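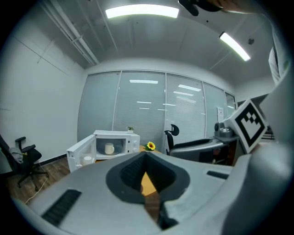 Figure 1. View from the hand-held gripper during the microwave task. The door is open and the mug is on the turntable.

Do more demonstrations help? A second look at our microwave results
Project report, Llinos Prosser and Priit Grigaitė
Supervisor: Caradog Bevan

Summary

We trained a policy on demonstrations recorded with a hand-held gripper and tested it on an arm. The task was to take a mug out of an open microwave and set it on the table. Our midterm slides said that going from 23 to 70 demonstrations raised success to 81 percent. We no longer think that sentence should be quoted without the rest of this report.

Background

The project began as a repeat of the Bultis study, done by last year's group. They reported that a small set of hand-held demonstrations was enough for kitchen tasks, and that adding more gave steady gains. Their report gives one success figure per task and does not say how far the objects were moved between trials. We asked for their trial sheets and got part of them. What we received was for a drawer task, so we could not check the microwave numbers at all.

Method

Priit recorded most of the demonstrations and Llinos recorded the remainder. Both of us used the same gripper. Camera pose was recovered with our usual tracking code, and clips where tracking was lost were thrown out before training. We used the Gruten training code with its default settings, apart from a smaller batch size that would fit on our machine.

A trial counted as a success if the mug ended upright on the table and the gripper had let go. Inese Stankevičius scored the trials from video. She was not told which policy was running, though she pointed out that the small-set policy hesitates at the door and is easy to recognize. So the scoring was blind on paper only.

What we found

The 81 percent figure came from trials with the mug handle facing right, as in Figure 1. That is also how the handle faced in nearly all of our training clips. When we turned the handle toward the back of the microwave, the same policy dropped to 47 percent. The policy trained on the small set dropped too, and by less than we expected, which leaves the gap between the two much narrower than our slides showed.

We also can't separate the number of demonstrations from who made them. The first 23 were all Priit's. Llinos approaches the mug more slowly and from higher up, and her clips appear only in the larger set. The gain could come from the extra data, from the slower approach, or from both. Efa Voyle asked about this at the midterm review and we had no good answer. We still don't.

The background is another worry. Every clip was recorded in one office, with the microwave in one spot – a policy could learn a good deal from the blinds and the ceiling lights without learning much about mugs. We planned to repeat the trials in the Firgate room but ran out of time in August.

What we would claim

With this mug, in this room, with the handle to the right, the larger set did better. We would not claim a trend from two set sizes, and we would not draw a line through them as we did on the slides.

Next steps

Record a new small set split evenly between two people. Vary the handle direction from the first day. Write down the mug position for each trial, in centimeters, on the trial sheet.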